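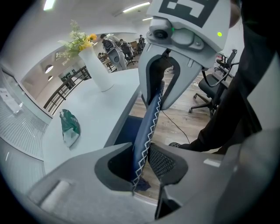 ### 5.3 Loss of jaw tracking during cord handling

The Hoarau grippers are held by hand, and the position of each one is worked out from printed markers on its body. Most of the faults logged in the office sessions were minor. One was not, and it affected data we had already accepted.

Of the 1264 demonstrations recorded, 253 involved a soft cord. In 11 of these the logged jaw opening stayed constant while the operator was opening or closing the jaw. The software raised no warning. When a marker could not be read, the tracker repeated its last good value and went on writing to the log at the normal rate, so the files looked complete. Gholamreza Mohammadi found the fault by hand when he compared the jaw values with the video from the gripper camera.

In 9 of the 11 cases, a second gripper or the operator's own arm had come between the marker and the camera that was meant to read it. Cord work makes this more likely than the other tasks do, as the two grippers are often brought close together. Figure 6 gives an idea of the spacing: one gripper is held out with its marker cube on top, and the body of another is directly in front of the viewing camera.

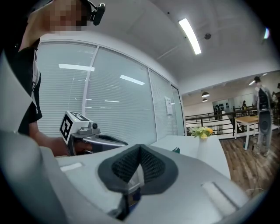 The two remaining cases had no blocked marker that we could find. Brittany Grewal suspected glare from the ceiling lights, but repeating the motion under the same lights did not bring the fault back, and we list the cause as unknown.

There is also a safety side to this. A policy trained on a frozen jaw value may learn to keep pulling after it should have let go. In a bench test on the Destomeo arm, an early policy held on to a trapped cord until Wayne Friesen pressed the stop button. Nothing was damaged. We cannot say for certain that the bad files were to blame - the force limit had also been set too high - but both were corrected before any further runs.

The tracker now writes an empty value when a marker is lost, and a file with a gap longer than the set limit is sent back for review. All 11 demonstrations were removed from the training set. The force limit is now read from the arm at start-up and checked against the value in the test sheet.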